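Fuvik

Fuvik es la corporación villana de la saga Pornberg, y si has llegado a esta página seguramente es porque acabas de perder contra ella en la tercera fase y quieres saber quién demonios son. Te entiendo, yo estuve ahí (698 intentos, los cuenta el propio juego y te los enseña con muy mala leche en el menú de pausa).

Historia

En el primer Pornberg, Fuvik apenas se menciona: es una compañía minera de la luna Jemal que paga tarde y trata peor. Todo cambia en la segunda entrega, cuando la ingeniera Stamatia Kalogeropoulos roba los planos del reactor y descubre que la mina es una tapadera para fabricar soldados sintéticos. Ella dirige la sección de armamento durante media partida y luego deserta, o no, según lo que elijas en el capítulo 4. Yo siempre la dejo marchar, que conste, ¡me cae demasiado bien!

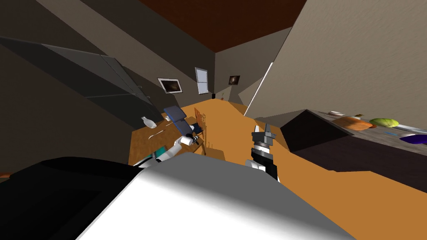

Los soldados de Fuvik se llaman doken, en minúscula cuando hablamos de la tropa y en mayúscula cuando es Doken, el prototipo original y jefe final. La tropa cuesta 2.000 créditos por unidad en el modo estrategia y el prototipo 3.000, y para mi gusto sale carísimo porque se mueve como un armario. El diseño me encanta, eso sí: brazos de eslabones blancos con una articulación verde azulada, como la del brazo izquierdo del robot que veis aquí, y una muñeca oscura que en los modelos de élite pasa a ser roja. En combate conviene atacar siempre esa articulación.

Organización

Arriba del todo está el Directorio, cuyos miembros solo se oyen por radio. Debajo van Minería, Armamento y una tercera división, Memoria, que borra los recuerdos de los empleados al jubilarse. Hay una misión secundaria en Memoria que se puede saltar sin querer (hay que hablar dos veces con el ascensorista) y es de lo mejor escrito de la serie.

Curiosidades

El himno de Fuvik suena al revés en los créditos de la primera parte.

En la versión de consola portátil, los guardias de Jemal no llevan casco. Sigo sin saber si es un fallo o una decisión del estudio.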